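Guest apartment Dvorak – frequently asked questions

When can I arrive?
Check-in is from 3 p.m. until 9 p.m. If your train comes later, please write to us the day before and we will leave the key in the box by the door. Check-out is at 10 a.m.

How do I get there from Clikdale station?
Walk along the canal for 700 meters, then turn left at the Groner bakery. Bus 463 also stops in front of the house, but in the evening it runs only once per hour.

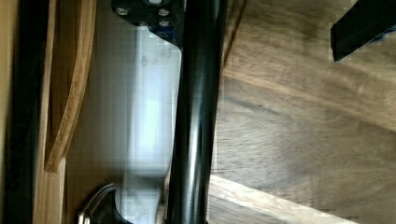 Black pole with bolted bracket

Is there parking?
We have one place in the yard and it must be reserved. On the street you can park free after 6 p.m. Please do not use the places of the pharmacy – they call the tow truck very quickly.

Is the apartment quiet?
Mostly yes. The bedroom looks to the garden. In December there is a market on the square and you will hear music until 10 p.m.

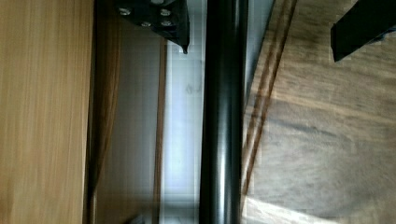

Light wood and a pale, bright surface beside it

May I bring my dog?
One small or medium dog is welcome. We ask a cleaning fee of 20 euros, paid together with the last part of the rent. Cats we can not accept, sorry.

How does the heating work?
It is regulated by the Rerkix panel in the hallway. Turn the wheel one step and wait for half an hour before you turn it again. At night the temperature goes down by itself.

Is breakfast included?
No, but you can prepare it yourself. Coffee, tea, salt and oil are in the apartment. Fresh bread you get at Groner from 6:30 a.m.
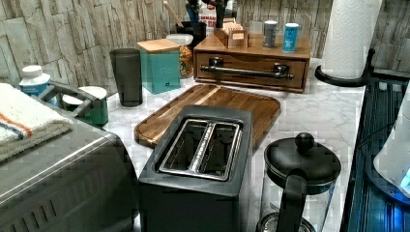

Toaster, cutting board and French press on the counter

What if I must cancel?
Until 14 days before arrival you get everything back. After this we keep the price of one night. Changing the dates is free if the new dates are still available.

Do you give an invoice for business trips?
Yes. Send us the company name and address before you leave, because later changes take us several days.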